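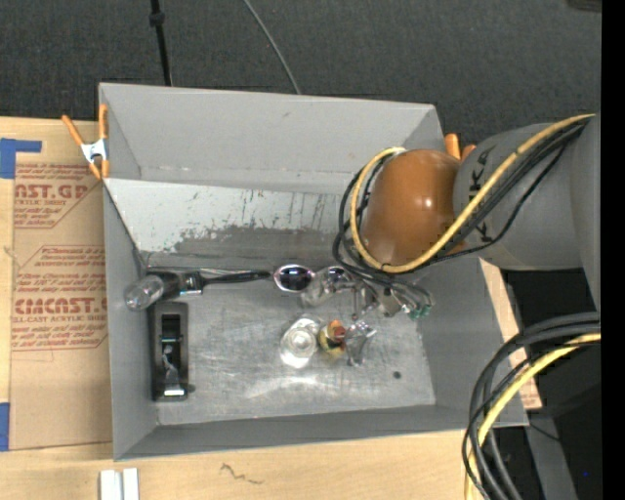
The big gray bin on its plywood table, with the sloped panel along the far wall.

Welcome to the bin page! I've been meaning to put this gallery up since July, and since it's the bin everyone asks me about when they visit the shop at Plondinetti, the bin gets the whole page to itself. More pictures will join it as I get around to sorting them (there are 286 in the folder and most of them are my thumb).

A little on the bin, for people who like this kind of thing. It's metal, it's open on top, and the walls slope in so that small parts slide toward the middle where you can get at them. We call it the Tawhiri, after the name on the invoice, and it cost us $742 plus a very long Thursday getting it up the stairs. I wanted the next size up, but that one was $807 and wouldn't have gone through the door.

My favorite bit is the worn paint on that sloped panel! You get the scratches, the dark streaks running down the right half, and then that ragged band along the lower part where the pale coating is gone. A friend offered to respray it and I said no thank you. The far wall has held up much better, just a few scuffs and a crease low down, and I'm fond of the crease too.

The table is plain pale plywood and I'd pick it again tomorrow. I did try a rubber mat on it for a while (a Hanari one, 42 dollars, very nice mat) but grit got underneath and I was forever lifting the bin to sweep, so now the mat lives by the sink. The dark charcoal floor covering beyond the table stays. It has a fine texture to it and it hides dust like you wouldn't believe, great until you drop a washer on it.

If you have a bin like this and you've found a touch-up paint that matches this light gray, please write and tell me the shade. I bought a can of Goltis in "pebble" and it came out nearly green. Not for the panel, mind you, only for the outside corners, and I'm still in two minds about those.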